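Visita a la planta de reciclaje textil de Rengifo

El lunes 8 de enero fuimos a la jornada de puertas abiertas de Rengifo, la planta de clasificación y reciclaje de ropa usada que está en el polígono Fondgate, pasada la rotonda del matadero viejo. Éramos siete del grupo de consumo del barrio. Había que apuntarse antes por correo y llevar calzado cerrado. A Khoa Lại le prestaron unas botas en la entrada porque venía con sandalias.

Nos recibió Heidrun Danzer, jefa de planta. La visita empezó en el muelle de descarga, donde llegan los camiones con lo que se recoge en los contenedores de la comarca. La ropa entra en bolsas cerradas y se pesa por contenedor, de modo que saben qué barrios llenan más y en qué época. El mes más fuerte es julio, por las mudanzas. En enero se nota el cambio de armario de después de Reyes, pero llega repartido en varias semanas.

Las bolsas se abren a mano. Aparece de todo: zapatos sueltos, cortinas, peluches, alguna sartén. Lo que no es textil va a una jaula aparte y se lleva al punto limpio. Lo que llega mojado se descarta casi siempre, y por eso insisten tanto en que la ropa se entregue en bolsa atada y seca. Una sola prenda con humedad puede estropear el resto del saco en un par de días.

Después viene la primera clasificación, en una cinta de 66 metros con puestos a los dos lados. Cada persona se ocupa de unas pocas categorías y echa las prendas en las bocas que tiene detrás. Parvaneh Nikzad lleva nueve años en el puesto de punto y camisetas. Nos contó que reconoce el algodón al tacto y que la etiqueta la mira poco, entre otras cosas porque mucha gente la corta. Lo que más cuesta decidir son las prendas en buen estado con un defecto pequeño, como un botón que falta o el cuello dado de sí.

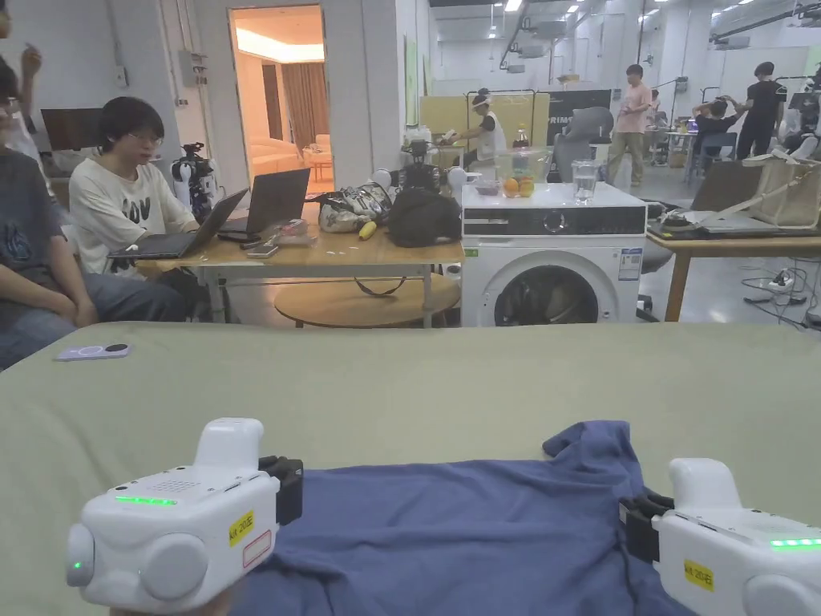
De la ropa de calidad primera, una parte va a las dos tiendas de segunda mano que la empresa tiene con el nombre de Lullow. El resto se vende por lotes a otros comercios. Una camiseta lisa en Lullow cuesta lo mismo sea cual sea la marca, cosa que a varios nos pareció bien y a Bijan Azimi no, que preguntó por los abrigos. Los abrigos sí se tasan uno a uno.

Lo que no se puede volver a poner nadie se separa por fibra y por color. El algodón claro sirve para trapos industriales. Antes hay que quitar cremalleras, botones y remaches, y eso se hace con una cizalla en una mesa apartada del pasillo. La lana se vende a una hilatura. Las mezclas con elastano son el problema de siempre: se trituran y salen como relleno o como aislante, y a veces ni eso.

La trituradora la vimos desde detrás de una mampara y con los cascos puestos. Es una Mondale de segunda mano que compraron al cerrar otra planta. Hace mucho ruido y levanta bastante pelusa, a pesar de la aspiración. El material sale por el otro extremo en forma de borra gris y se prensa en balas. En la báscula estaba puesta la última, 1.466 kilos según la hoja del día, que corresponde al lote completo y no a una bala sola. Lo pregunté porque la cifra me parecía exagerada.

A media mañana hubo café en el comedor y un turno de preguntas. Mitra Yazdani, de la oficina, explicó los números con una hoja por persona. La planta prevé tratar 2.000 toneladas este año. Se preguntó mucho por la exportación. La respuesta fue que sigue habiendo lotes que salen fuera, que piden al comprador el destino por escrito y que no siempre lo pueden comprobar. Agradecí que lo dijera así.

También salió el tema de la recogida separada obligatoria. En la planta esperan más volumen y peor calidad, con más ropa barata que apenas aguanta unos lavados. Heidrun cree que habrá que ampliar la zona de fibra antes que la de tienda, y nos enseñó la nave contigua, de momento usada como almacén de palés.

Algunas cosas prácticas para quien quiera ir. La visita dura unas dos horas y casi toda se hace de pie. En la nave hace frío, así que conviene llevar abrigo aunque luego en el comedor sobre. El autobús para en la entrada del polígono y desde allí hay un buen trecho andando, sin acera en el último tramo. Se puede llevar ropa para donar, pero se deja en el contenedor de la puerta y no en el muelle.

Nosotros llevamos dos bolsas. En una iban zapatos sin atar por pares y nos pidieron que los atáramos antes de echarlos. La próxima visita la anuncian en el tablón de la tienda Lullow del centro, y para grupos hay que llamar a la oficina por la mañana.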